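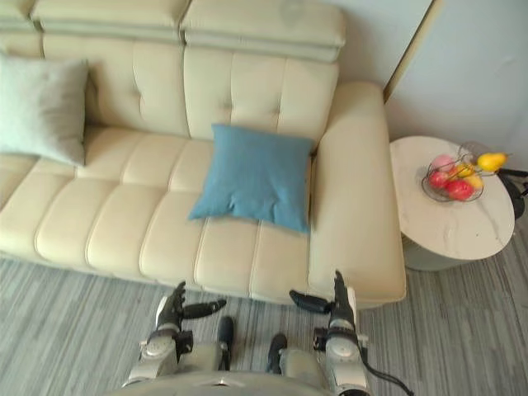
Part-time apartment stager and cleaner, Cutarwood

Skolano looks after furnished apartments in the Cutarwood complex and gets them ready between tenants. We have an opening for one part-time person to clean and set up living rooms and kitchens. Posted February 24, 2023.

The work

You will be given a key, a unit number and a setup sheet. Most of the job is the living room. A typical one has a cream leather sofa, a couple of throw pillows and a round side table. You will:

Wipe the sofa down, including the headrests and along the seams between the seat rolls. Marks on pale leather show up quickly and should be dealt with on the same visit.

Vacuum in front of the sofa and around the base of the side table.

Straighten the throw pillows. Gray goes on the left, blue on the right by the armrest. Both should rest against the back of the sofa with the creases smoothed out.

Dust the tabletop and set out the fruit basket.

Take your own photos when you finish and send them in with the setup sheet.

Smaller apartments run to 700 square feet and the largest are 2000. You will not be asked to move sofas or other heavy furniture by yourself.

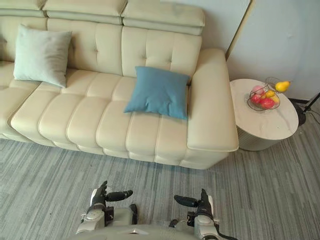

Living room with side table and fruit basket.

Hours and pay

12 hours a week, usually split over three mornings. Pay is $400 a week before taxes, paid every other week. January and the summer months are busier and extra hours are often available, paid at the same rate. Cleaning supplies are provided and kept in the storage room at the Matheson building. Parking is free.

What we need from you

At least six months of cleaning, housekeeping or staging work, paid. Experience with leather furniture is helpful but we will show you the products we use. You must be able to carry a vacuum up two flights of stairs, work alone, and follow a written sheet. Some of our cleaning products have a scent, so please let us know if this is a problem for you.

A background check is required before you start. We pay for it.

How to apply

Drop off a resume or a short letter at the Skolano office in the Matheson building, ground floor. Include the mornings you can work, your earliest start date and the phone numbers of two past employers. We will call applicants we would like to meet. The interview takes half an hour and includes a walk through one of the apartments.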